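Section 3. Setting up the Naltura heated airer

Read this before you plug anything in. Applies to the Brenetti-built model with the zip cover. If yours has no cover skip step 9 and the cover notes.

What's in the carton

Airer frame, folded. Two side wings. Cover, in its own bag. Mains lead with timer box. Bag of clips. Spare foot.

Keep the carton till you've run it once. Returns without the carton take longer.

Where to put it

Flat floor. Hard floor is best, short carpet ok, deep rug no.

Leave a hand's width behind it and more at the sides. Not against a curtain. Not in front of a radiator, the cut-out will trip and you'll think it's faulty.

Bathrooms: no. Not even a big bathroom with the door open.

Plug must be reachable once the airer is up. Straight into the wall, no extension lead, no adaptor block.

Opening it up

1. Lay the frame on its back. Cut the cable tie at the top rail. Scissors, not a knife, the coating on the rails scratches.

2. Pull the legs apart untill both stays click. One click per side. If you only hear one, the other stay is caught behind the cross bar, push it down with your thumb and try again.

3. Stand it up. Rock it. If it wobbles turn the front left foot, that's the one that adjusts.

4. Lift each wing and drop the arm into its slot. The wings will hold without the arm in the slot. They won't hold with wet jeans on.

5. Push the mains lead into the socket on the lower rail. It goes in one way. Flat side faces the floor.

6. Set the timer box on the hook, not on the rails and not on the floor.

CAUTION: Don't switch on with the airer folded or half folded. The rails touch and the heat has nowhere to go.

First run

7. Plug in, nothing on the airer. Turn the dial to 2 hours. Light comes on.

8. Leave it. There'll be a smell for the first while, like a new iron. Open a window. Gone by the second run. If it's still there on the third, unplug and ring the shop.

9. Unzip the cover and drop it over from the top, label at the back. Zip at the front so you can get in. The bottom edge should hang clear of the floor all round.

Loading

Spin everything first, fastest spin the label allows. Dripping washing takes for ever and the drips get in the lead socket.

Heavy things on the bottom rails, shirts and thin stuff up top. One layer. Fold a towel over two rails so there's a gap down the middle for air, it makes nearly as much difference as the cover does.

Total rail length is 18 metres with both wings up. Sounds like a lot. A double duvet cover eats most of the top, fold it in quarters and turn it once.

NOTE: Wings are for light items only. Socks, tea towels, pants, baby things. Jeans and bath towels go on the main frame. 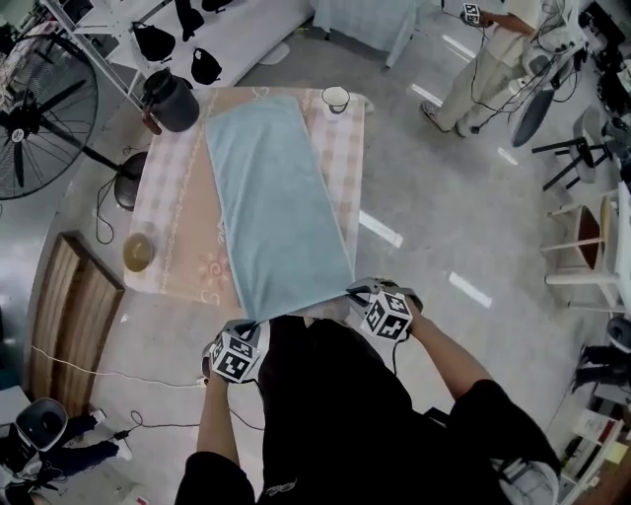 How long does a bath towel take to dry?
Between one and two timer runs with the cover on, if it's been through a fast spin. Thick ones want turning halfway.

Rails are warm, not hot. You should be able to keep your hand on one. If you can't, switch off and see Faults.

Wool: lay flat across the top with the cover off. Anything with a rubber print, inside out. Nothing that has been cleaned with white spirit, petrol or similar, even if it's been washed since.

Timer

Turn clockwise only. Turning it back past zero strips the gear and that isn't covered by the gaurantee.

Longest setting is 3 hours. It switches itself off at the end, light goes out. To carry on, wait a few minutes and turn it again.

Don't leave it running when you go out or go to bed.

Cleaning and putting away

Unplug. Wait till cold. Damp cloth, drop of washing-up liquid, dry it off. No scouring pads. Cover goes in the machine on cool, by itself, zip done up. Don't tumble it.

To fold: arms out of the slots, wings down, press both stays in together, close the legs. Lead comes off first or it gets pinched. Stores upright, 162 cm tall, so check the cupboard.

Faults

Light off, rails cold: timer at zero, or lead not fully home. Push it in harder than feels right.

Light on, rails cold: cut-out has tripped. Unplug, move it away from whatever's heating it, leave it an hour.

One side cold: don't use. Not a home repair.

Cover damp inside: overloaded, or washing went in too wet. Unzip the top vent.

Light flickers: try another wall socket. Same again, stop using it.

Spare feet, clips and covers come from the Turnudau parts counter, quote the number on the lower rail. Leads too. Don't fit a lead from any other airer, even if the plug looks the same.

Section 4 covers wall mounting.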